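4. Leaving the landline behind

I should say up front that I came to this part of the study by accident. The interviews in Netberg were meant to be about mail delivery, and the phone questions sat on the last page of the booklet as a kind of cool-down. Then people wouldn't stop talking! I'd ask whether the household still had a landline and get twenty minutes on who used to call on Sunday evenings. By the second week I had moved the phone questions to the front and cut the mail section in half (the part of it I kept is in Section 6).

So, a bit of background. Netberg and Okel sit on opposite sides of the same valley and had the same phone company, Heiskanen, for as long as anyone I talked to could remember. Heiskanen ran copper to every house that asked for it. When the company announced it would stop repairing the old lines, the two towns got the same letter in the same week of June, and they went in quite different directions. In Okel most households let the line go within the year. In Netberg they hung on, and plenty of them were paying for a line they told me they hardly used.

My sample is 40 households, split evenly between the towns, plus the 300 short questionnaires that came back by mail. I lean on the interviews here, because the questionnaires only asked for yes, no and a date, and the dates are a mess. People remember the year they gave up the phone by what else was going on. One woman put it down as "the winter of the bad roof" and I never managed to pin that to a calendar.

4.1 Where the phone lived

I had expected cost to come up first, and it did come up, but in most of the interviews it came well after the hallway. The phone had a spot. It had a chair next to it, or a shelf with a pencil on a string, or a nail where the directory hung. When I asked people in Netberg why they'd kept the line, they would often walk me over to the spot and talk from there. A few of them sat down in the chair while they answered, and I don't think they noticed they were doing it.

The older literature treats the home phone as a piece of communication equipment, which is fair enough, but it misses how much of the house got arranged around it. Furniture got bought to fit. Kids learned to be quiet in one particular stretch of the hall. In two Okel households the shelf was still up years after the line was cut, with keys and coupons on it, and both families still called it the phone shelf. I've gone back and forth on how much to make of this. My coding scheme only had a box for "location of device," and I ended up adding a second one for "location after removal," which I wish I'd had from the start.

The rotary models came up far more than I was ready for. Hardly anyone had used one lately, but they were what people described when they described a phone: the weight of it, the wait while the dial came back around, the finger slipping on the last digit so that you had to start over. Even respondents who grew up with push buttons told it this way – a borrowed memory, maybe, from a grandparent's place or from television.

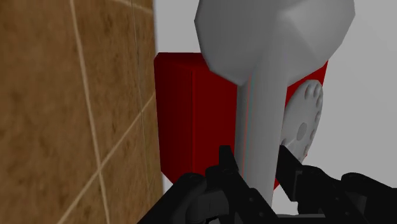
Figure 2. Red rotary-style telephone with a light grey handset, computer rendering.

Why did Netberg hold on to its landlines longer than Okel? The best explanation I have is the cell signal, which is weak on the Netberg side of the valley, together with the fact that so many of the older residents there had numbers their relatives knew by heart.

I'd love to leave it at the signal, as it would make this a very short section. It doesn't quite cover things, though. Coverage on the Netberg side got better after the new tower went up at Lerken, and for a good while after that the cancellations barely moved. Several people told me they had bars in the kitchen now and had kept the landline anyway. Asked why, they talked about the number. It was on the church list, it was painted on the side of a trailer, it was the one a brother overseas would try first. Giving it up felt to them like moving without telling anyone.

Okel is the odder case the longer I look at it. There the cancellations came in clumps, a street at a time, and I think neighbors were simply copying each other. Somebody drops the line, nothing terrible happens, and the house next door calls the company the following week. I can't prove that from the questionnaires (see my complaint about the dates), but the interviews point that way pretty strongly. One man told me he canceled on the same afternoon he'd heard about it over the fence.

4.2 What people missed

Mostly the ring. I had a question about reliability during power cuts, which I thought was a very good question, and it got polite and short answers. The ring got long ones. A phone in the hall rang for the whole house, so everybody knew that somebody had called and usually who. With cell phones a call belongs to one person, and parents in both towns said they no longer had any idea who their kids talked to. Some of them sounded relieved about it, to be fair.

They also missed the arguing over whose turn it was to pick up, which I hadn't asked about at all. It came up in Netberg first and I added it to the Okel interviews from then on, so the two sets aren't strictly comparable on this point. Tables for both towns are in the appendix, with the late question marked by an asterisk.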